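Gestion des stocks, séance 4 -- notes de cours (K. Muli)

Rappel : stock de sécurité = ce qu'on garde pour absorber les retards. Cas Tokby, demande annuelle 2 000 cartons, délai fournisseur 18 jours.

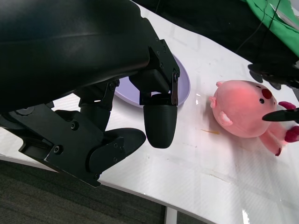
Quand faut-il passer commande ?
Dès que le stock atteint le point de commande : consommation pendant le délai + stock de sécurité.

Attention aux unités, jours ou semaines, choisir et s'y tenir. Erreur classique au partiel.

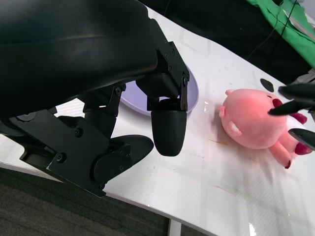 Ensuite Wilson. Hypothèses : demande constante, prix fixe, pas de rupture. Chez Lyimo aucune des trois ne tient -- on l'utilise quand même comme ordre de grandeur. Coût de passation souvent sous-estimé (saisie, controle, litiges).

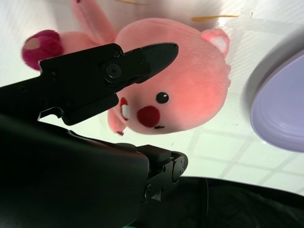 Classement ABC : trier par valeur consomée, cumuler, couper. Fichier Prutar, 1 439 références, à finir pour lundi.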